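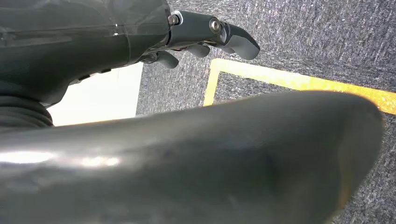

Floor side of the bench, May.

Carried on with the sample tray for Pranum. It's the light wood one with the narrow slots, and the packets stand up in it so the printed labels can be read without lifting them out. Slots are 29 mm wide. The thicker packets from Porkia want 3 mm more, so those go flat in a box until we've decided.

Order for now: one product per row, oldest at the front. Laptop stays on the same table so the list can be filled in as we go.

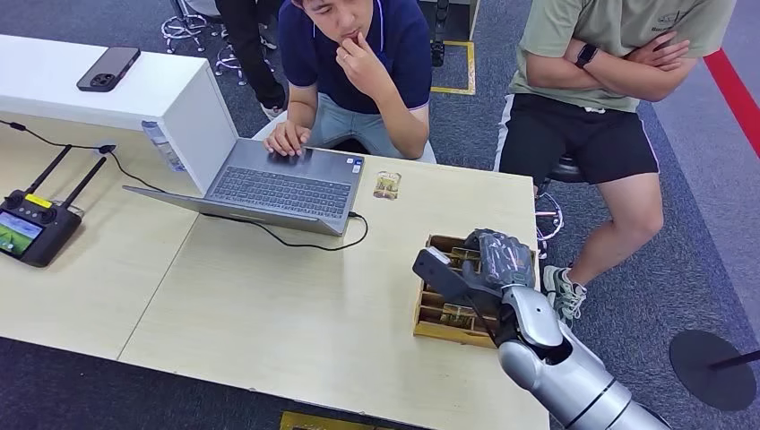 Jidport wrote back that they would sooner have the rows sorted by date than by product, and asked whether 20 packets could reach them by the end of the month. Should be fine. Dates are on the list already, so it's only a re-sort.

Still to do: new dividers, labels for the row ends.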